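Table-clearing service review, January – minutes

Taken by me, Joscha Diekmann, so blame me for the spelling. Rüdiger Wendt chaired.
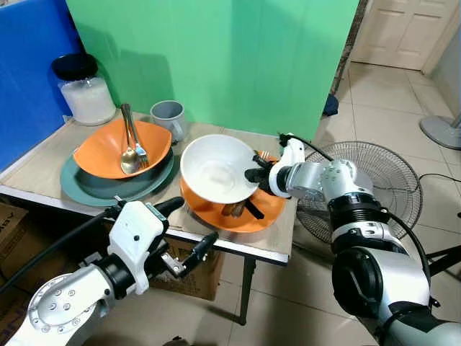

We picked up where we left off, with the Stirkenard offer. It's a two-arm setup on a monthly plan, and the fee now covers setup, support calls and one spare set of fingers. Rüdiger had the paperwork open and read us the good bits (and a few of the bad ones!).

Price. The quote is 2649 a month for the Wirnuneck site. I thought that was steep, Rüdiger thought it was fair if support picks up the phone. We agreed to ask for a three-month trial before anyone signs.

Dishes. I said bowls stacked on plates with the silverware still in them are what our tables look like after lunch, so that's what I want in the trial – no neat rows of clean cups, please. Rüdiger wants 200 pickups logged, with every drop and every retry written down. Fine by me, as long as I'm not the one writing.

Grustley. Their kit is cheaper but has one arm, and you do the setup yourself. We went back and forth on this for far too long. It stays on the list as a backup.

Open question from last time: who pays for broken plates? Still open. The contract says "normal wear" and we both read that differently.

To do: Rüdiger calls Stirkenard about the trial and the plates. I send the dish list to Ó Súilleabháin and book the room for next month, 2 p.m. again.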